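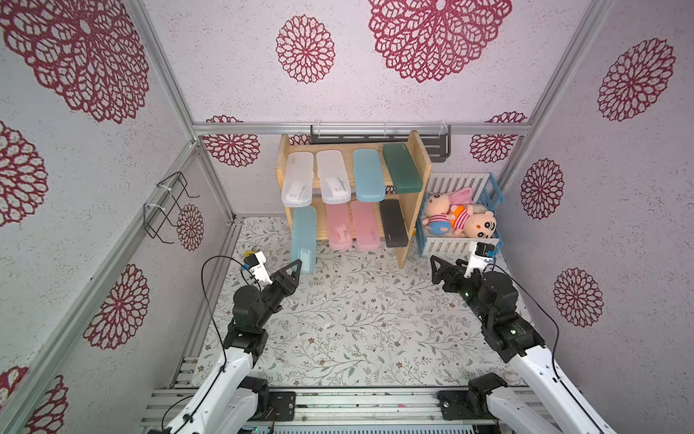 Teaching by hand: notes for the Droston talk

Print this page | E-mail this page
9 comments | 2 shares

Slide 1. Hello, good morning, and straight in. Ask who has ever taught a child to tidy a shelf. Hands up. Good, you've all done most of the hard part already!

Slide 2. Two ways to show a robot a job. You can take hold of the arm and move it yourself, or you can sit back and drive it by remote control while it records. I love both. Holding the arm gives you a real feel for the weight of it, but your own elbows get into the camera view (mine certainly did). With remote control the robot sees only its own grippers, and that's what it will see later when it works alone.

Slide 3. Pencil cases. People laugh, but they're a wonderful thing to practise on! They're slim, they lean, they slide down when you let go a moment too soon. Putting one upright on a shelf beside its neighbours is a proper little puzzle. Pause here and let people imagine doing it with two fingers and no sense of touch.

Slide 4. The numbers. We recorded 1223 tries on the Sedari bench and kept 1103. Say clearly that the ones we dropped were mostly operator muddles: wrong arm, long pauses, somebody sneezing.

Slide 5. Slow down. New drivers rush, and then the robot learns to rush. My best tip is to move as if you were showing a friend, and carry on when you fumble. A fumble followed by a calm second go is gold dust, so please don't delete it!

Slide 6. Two arms. Don't let the spare one wander about. Park it somewhere sensible and start from the same place each time. Bouchard method: say each step out loud as you drive.

Slide 7. Have a go. Controllers are at the side table until 4 pm. Swap after two turns so everyone gets one.

Related items
Plutomura workshop: handouts, November
Choosing a wrist camera
Sedari bench: setting up from scratch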